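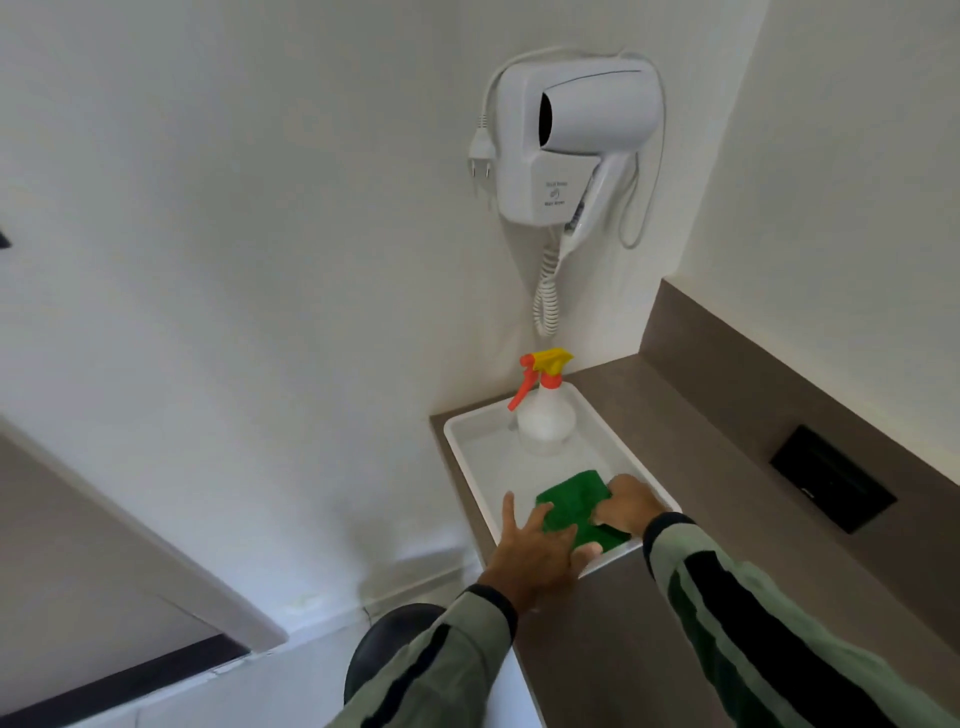 Spray bottle, tray and green cloth on a bathroom counter.

I run a small guesthouse out in Siltside, and every May I sit down with the equipment budget and a big mug of coffee. This year a salesman from Lalance wants me to lease a cleaning robot for 591 dollars a month. It does floors. It does floors beautifully, I'll give it that (I watched the demo twice!), and I came home half in love with the thing.

Then I wrote down what a bathroom takes. Wiping the counter, getting in under the hair dryer cord, folding the cloth over to a clean side, mopping. The mopping was 13 minutes out of 91 for a full set of rooms. So I'd be paying all that money for the part of the job that was already quick.
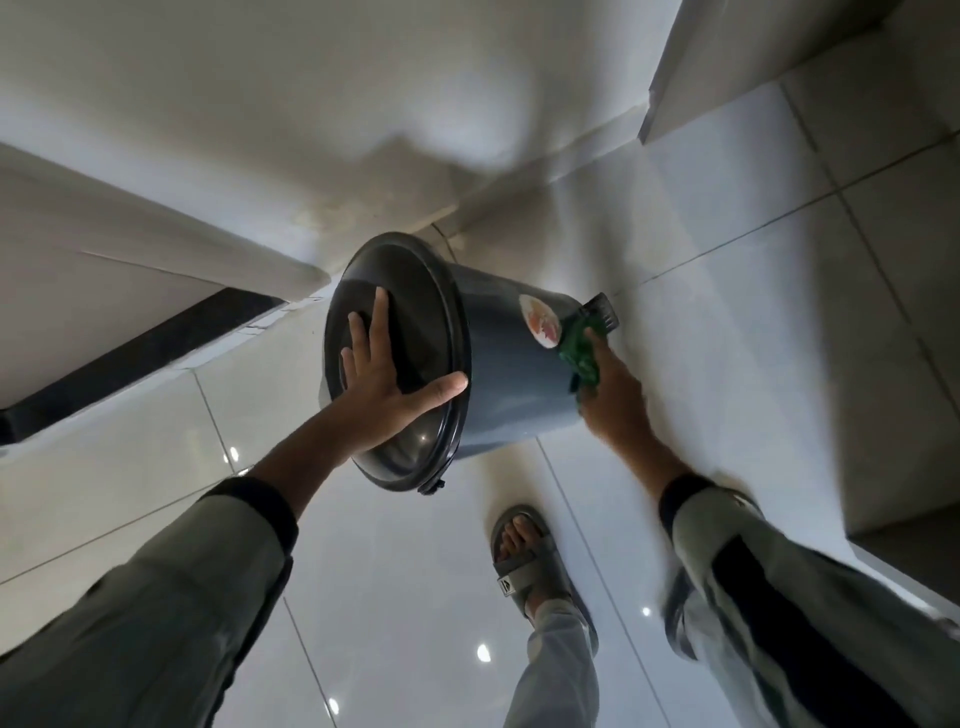

And what about the gear itself? Buckets need a scrub too, bottom and sides, and I have yet to see a quote with a line for that. Flistden, the other outfit I called, put in over 700 dollars for "onboarding" and not a word about who cleans the machine.

I'm not against robots. If Moynihan Street ever gets its big hotel, with those long hallways, they should buy two. But my advice to small places is to time the work first -- all of it, with a kitchen timer -- and call the salesman after. I'm spending my money on better carts and a raise.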